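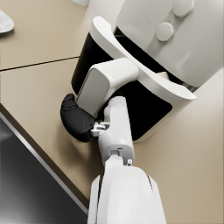 제목: Re: [dakstead-sim] 에어프라이어 서랍 과제, 힘 값이 이상하게 튀어요

읽는 시간 3분

모르벤 님, 그리고 리스트에 계신 분들 안녕하세요!

답장이 늦어서 미안해요. 메일 받고 금방 볼 수 있을 줄 알았는데 로그를 열어 보니 생각보다 깊은 구멍이더라고요(커피를 몇 잔 마셨는지 모르겠어요). 일단 결론 비슷한 것부터 적으면, 모르벤 님이 본 현상은 재현됐고, 원인은 두 개가 겹쳐 있었고, 그중 하나는 시뮬레이션 안에서만 웃고 넘길 일이 아니에요. 그러니까 오른팔 정책을 실물 팔에 올릴 계획이 있는 분은 이 메일을 끝까지 읽어 주세요. 제발요!

원래 메일은 아래에 붙여 둘게요.

Morven Forsyth 님이 쓴 글:

> 다들 안녕하세요. Olivares 주방 세트로 에어프라이어 서랍 여는 과제를 돌리고 있는데 좀 이상한 게 있어요.
>
> 에피소드 대부분은 괜찮아요. 오른팔이 내려가고, 손가락이 서랍 앞쪽에 닿고, 당기고, 끝. 그런데 가끔 손가락이 서랍 앞판 모서리 쪽에 걸린 채로 팔이 꿈쩍도 안 해요. 화면으로는 그냥 얌전히 멈춘 것처럼 보여요. 근데 로그를 보면 손목 힘 값이 계속 올라가고 있어요. 그러다 어느 순간 에어프라이어 본체가 통째로 조리대 위를 쭉 미끄러져요.
>
> 더 황당한 건 그게 성공으로 찍힌다는 거예요. 서랍은 1밀리도 안 열렸는데요. 제가 Menska 설정을 잘못 건드린 건지, 에셋 문제인지, 아니면 Larberg 제어기 쪽인지 감이 안 와요. 혹시 같은 걸 보신 분 계신가요?
>
> 참고로 렌더링은 끄고 돌렸고, 이상한 것만 골라서 나중에 그림을 뽑았어요. 그래서 언제부터 이랬는지는 저도 몰라요...
>
> 모르벤

자, 이제 제가 본 것들이요.

모르벤 님이 쓴 설정 파일을 그대로 가져다가 시드만 바꿔 가며 밤새 돌렸어요. 전부 1,564 에피소드였고, 그중 38개에서 같은 일이 생겼어요. 비율만 보면 별거 아닌 것 같죠? 저도 처음엔 그렇게 생각했어요. 그런데 그 38개가 전부 성공으로 집계돼 있었어요. 실패가 하나도 아니고 전부 성공이요. 그러니까 우리가 지난 보고서에 넣은 성공률 표는 조금씩 부풀려져 있을 가능성이 커요. 그 표는 제가 만든 거라 더 속이 쓰려요.

첫 번째 원인은 성공 판정이에요. 판정 코드가 서랍의 관절 값을 읽는 게 아니라, 서랍 앞면 위치가 시작점에서 얼마나 움직였는지를 월드 좌표로 재고 있었어요. 본체가 통째로 밀리면 서랍 앞면도 같이 움직이니까 당연히 통과죠. 에셋 초기 버전에서는 가전이 전부 조리대에 고정돼 있어서 문제가 안 됐던 거예요. 그 뒤에 소형 가전을 움직일 수 있게 풀어 준 게 1월이었고, 판정 코드는 그대로 남았고요. 변경 기록에 한 줄 적혀 있긴 한데 저도 그때 그냥 읽고 지나갔어요.

두 번째가 진짜 골치 아픈 쪽인데요. 손가락이 걸린 상태에서 왜 힘이 계속 올라가느냐! Larberg 제어기는 목표 위치랑 지금 위치가 벌어지면 그 차이를 쌓아 가면서 더 세게 당겨요. 여기까지는 원래 그런 거고, 한계치에 닿으면 팔을 멈추고 손을 푸는 게 정상이에요. 우리 설정에서 그 한계는 200뉴턴이에요. 그런데 로그를 한 줄씩 보니까 한계에 닿아도 아무 일도 안 일어나요. 경고만 찍고 계속 당겨요.

처음엔 Menska 접촉 계산이 이상한 줄 알고 하루를 거기다 날렸어요. 시간 간격을 줄여 보고, 마찰을 바꿔 보고, 손가락 고무 쪽 충돌 형상도 다시 만들어 보고요. 충돌 형상을 바꾸니까 걸리는 횟수가 조금 줄긴 했는데(손가락 아랫부분이 불룩해서 앞판 모서리 둥근 데에 끼기 쉬워요) 힘이 올라가는 모양은 똑같더라고요. 그래서 제어기 쪽으로 다시 돌아갔죠.

범인은 콘스탄사 오캄포 님이 찾았어요. 점심 먹으면서 제가 투덜거렸더니 오후에 메시지가 딱 한 줄 왔어요. "감시 스레드가 왼팔 것만 떠 있는데요?" 네, 맞아요. 양팔 설정으로 합치면서 힘 감시를 팔마다 따로 띄우게 바꿨는데, 이름이 겹쳐서 나중에 등록되는 오른팔 쪽이 조용히 무시되고 있었어요. 에러도 없이요. 경고를 찍는 건 로그 쪽 코드라 멀쩡히 돌아가고, 팔을 멈추는 쪽만 빠져 있었던 거예요. 그러니 로그만 슬쩍 보면 감시가 살아 있는 것처럼 보여요. 저도 깜빡 속았고요.

그리고 이게 제가 앞에서 겁을 준 이유예요. 감시 스레드를 띄우는 시작 스크립트는 시뮬레이션이랑 실물이 같은 걸 써요. 실물 팔에는 구동기 자체의 과전류 차단이 따로 있으니까 끝없이 당기지는 않겠지만, 그 차단은 훨씬 높은 데서 걸려요. 사람이 옆에서 서랍 위치를 고쳐 주다가 이런 일이 생기는 건 상상도 하기 싫네요. 지금까지 실물에서 사고 보고는 없었어요. 그래도 고친 버전을 받기 전까지는 오른팔로 당기는 동작은 실물에서 돌리지 말아 주세요. 왼팔만 쓰는 과제는 괜찮다고 보지만, 저라면 시작하고 나서 감시 스레드가 떴는지 한 번 눈으로 볼 것 같아요.

지금까지 한 일이랑 남은 일도 적어 둘게요.

- 감시 스레드 이름 충돌은 고쳐서 Larberg 브랜치에 올렸어요. 이제 이름이 겹치면 시작 자체가 안 돼요. 시끄럽게 죽는 쪽이 훨씬 나아요.
- 팔 하나라도 감시가 없으면 동작 명령을 안 받게 하는 확인도 넣었어요. 이건 콘스탄사 님이 검토 중이에요.
- 성공 판정은 서랍 관절 값으로 바꿨고, 본체가 원래 자리에서 밀렸으면 따로 표시가 남아요. Olivares 세트에서 같은 방식으로 판정하는 과제가 더 있을 것 같은데 아직 다 못 봤어요.
- 실물 확인은 아직이에요. 낮은 속도에 한계를 확 낮추고, 비상정지 버튼에 손 올린 사람을 한 명 세워 두고 할 거예요.

고친 버전으로 문제의 시드들만 다시 돌려 봤더니 걸린 에피소드는 전부 한계에서 멈추고 손을 풀었어요. 그리고 당연히 전부 실패로 찍혔고요. 실패가 이렇게 반가운 적은 처음이에요! 다만 손을 푼 다음에 다시 다가가는 동작이 좀 엉성해서, 같은 모서리로 또 들어가는 경우가 있어요. 정책을 다시 학습시켜야 할지, 접근 각도만 조금 틀어 주면 될지는 아직 모르겠어요. 이 부분 만져 보신 분 있으면 꼭 알려 주세요.

모르벤 님, 부탁이 하나 있어요. 렌더링해 둔 거 말고 원본 상태 로그도 남아 있으면 공유 폴더에 올려 주실래요? 제 쪽에서 걸린 건 거의 다 손가락이 앞판 왼쪽 아래로 들어간 경우였는데, 모르벤 님 것도 그런지 맞춰 보고 싶어요. 용량 크면 손목 힘이랑 관절 값만 잘라서 올려도 충분해요.

아, 그리고 성공률 표는 제가 다시 뽑을게요. 옛날 숫자를 발표 자료에 이미 넣으신 분은 저한테 따로 메일 주세요. 새 표 나오면 그분들께 먼저 보낼게요. 오븐 문이랑 수납장 문 과제는 고정된 물건이라 숫자가 안 바뀔 것 같지만, 이번에 하도 데어서 그것도 같이 돌려 보려고요.

저는 내일 오후 네 시까지 연구실에 있어요. 급하면 그냥 들르세요.

Dakstead 시뮬레이션 쪽에서 드림

공유 3 · 댓글 0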